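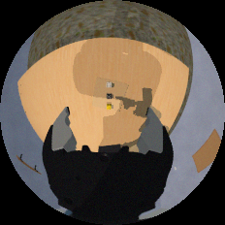

Teleop demos in sim: the arm keeps ending up a little off the middle cube. Is it me or my setup?

Posted by Palesa Pretorius in Robot Teaching

Hi all! I'm pretty new to this, so go easy on me. I'm recording demonstrations in simulation with a hand controller, and the task is about as plain as it gets: three little dice in a row (white, black, yellow), pick up the black one, lift it, put it back down. I drive mostly from the wrist view because I like feeling like I'm sitting on the gripper, lol.

My trouble is depth. From the wrist view I think I'm lined up, I come down, and I pinch air or bump the yellow one on the way. I've recorded 254 episodes since November and I'd say the good ones are mostly luck. I tried slowing the controller way down (scale 8 down to 7, then lower) and now it just takes forever to miss. Side view looks like so:

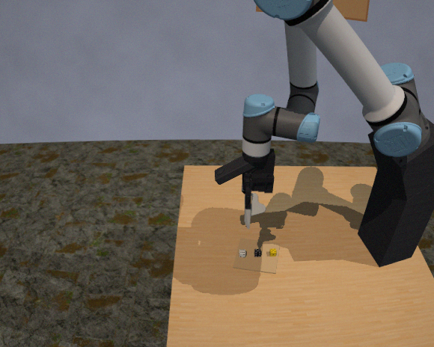 Side camera, gripper hanging above the row

Should I quit using the wrist view? And do I have to throw out the messy episodes?

Gilberto Apaza

Don't quit the wrist view, just don't use it for everything. I keep both windows open side by side. Side camera for the big move over the table, wrist camera for turning the gripper so the fingers close across the row's gaps the way I want, then my eyes go back to the side camera for the last bit down. The wrist view is super wide, so stuff near the middle looks farther away than it is and you'll stop short or overshoot until your hands learn it.

Also watch the shadows! Your arm throws a big one across the wood, and if your sim renders it live, the finger shadow and the fingertip come together as you get low. I lean on that more than on anything else. And put your controller speed back where it was. Slow and shaky makes worse demos than normal speed with a pause before the grab.

Nelly Cáceres

just script it?? you know where the cubes are, it's a sim

Mercedes Echeverri

Scripting is fine if all you want is the pick, but I'm guessing Palesa wants human demos, so that doesn't help much.

On the messy episodes: I'd keep the ones where you missed, backed up and then got it, and put them in their own folder. When I trained on only my prettiest runs, the policy had no clue what to do after a miss and sat there squeezing nothing. The ones where you knocked the yellow die and left it, toss those. My set was 2,084 episodes when I finally sorted it and I was so mad I hadn't tagged them as I went, so please start tagging now. One letter in the file name is plenty.

Oh, and start each episode from a slightly different height. I forgot to do that for weeks.

Palesa Pretorius

Thank you!! Trying the two windows tonight. Gilberto, do you turn the wrist before you start coming down, or while you're moving?

Gilberto Apaza

Before. Turn, stop, then straight down.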